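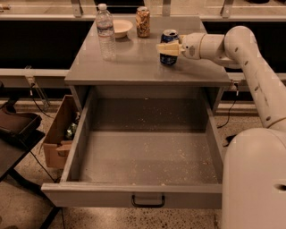 Zwischenbericht an die Oberholzer-Stiftung
Projekt: Tanztheaterproduktion «Pileck»
Berichtszeitraum: März bis Juni

1. Stand der Arbeit

Die Probenphase ist wie im Gesuch beschrieben im März angelaufen. Das Ensemble besteht aus 12 Tänzerinnen und Tänzern, dazu kommen vier Musiker, die das Stück live begleiten. Die Choreografie liegt bei Fotis Economou, der auch das Konzept verfasst hat. Der erste Teil ist fertig gestellt und wurde im Mai vor geladenen Gästen in einem Durchlauf gezeigt. Vom zweiten Teil stehen die Gruppenszenen. Die beiden Duette und das Schlussbild sind noch in Arbeit.

Gegenüber dem Zeitplan liegen wir 2 Wochen zurück. Grund ist eine Knieverletzung im Ensemble, die im April eine Umbesetzung nötig machte. Die neue Tänzerin hat die Partie inzwischen vollständig übernommen. Am Premierentermin im Herbst halten wir fest. Die verlorene Zeit holen wir mit zusätzlichen Abendproben im August auf.

2. Musik

Die Komposition umfasst 22 Nummern, davon sind 18 notiert und geprobt. Die Aufnahmen für die Zuspielungen sind abgeschlossen. Schwierigkeiten macht weiterhin der Übergang vom Schlagwerk zum Akkordeon in der Mitte des Stücks. Er ist für die Umbauzeit auf der Bühne zu kurz. Komposition und Choreografie haben vereinbart, die Passage zu verlängern, eine erste Fassung soll Anfang Juli vorliegen.

3. Bühne und Kostüme

Das Bühnenbild wird von der Werkstatt Tendix gebaut. Der Boden und die drei fahrbaren Wände sind geliefert und werden bereits in den Proben verwendet. Eine der Wände lief beim Drehen nicht ruhig und ging zur Nachbesserung zurück. Die Kostüme sind entworfen, die Stoffe bestellt. Die Anproben beginnen nach der Sommerpause.

4. Spielorte und Tournee

Die Premiere und fünf weitere Vorstellungen finden im Theater Dindero statt, der Vertrag ist unterschrieben. Für die anschliessende Tournee haben drei Häuser fest zugesagt, mit zwei weiteren wird noch über die Gage verhandelt. Ein Haus hat abgesagt, weil die Bühnentiefe für die fahrbaren Wände nicht ausreicht. Der Vorverkauf beginnt im August.

5. Vermittlung

Im Gesuch hatten wir Workshops für Schulklassen angekündigt. Bisher haben vier Klassen teilgenommen. Die Gruppen sind auf 30 Jugendliche begrenzt und arbeiten einen Vormittag lang mit Mitgliedern des Ensembles. Von den Lehrpersonen kam der Wunsch nach Material zur Vorbereitung, das wir bis zum Herbst erstellen.

6. Finanzen

Die erste Rate des Förderbeitrags wurde für Honorare und Probenraummiete verwendet. Die Umbesetzung hat Mehrkosten verursacht, die aus der Reserve gedeckt sind. Beim Bühnenbild bleiben wir leicht unter dem Voranschlag, bei den Transporten rechnen wir mit höheren Ausgaben als geplant. Die detaillierte Abrechnung liegt bei.

Wir bitten um Freigabe der zweiten Rate per Juli. Den nächsten Bericht reichen wir nach der Premiere ein.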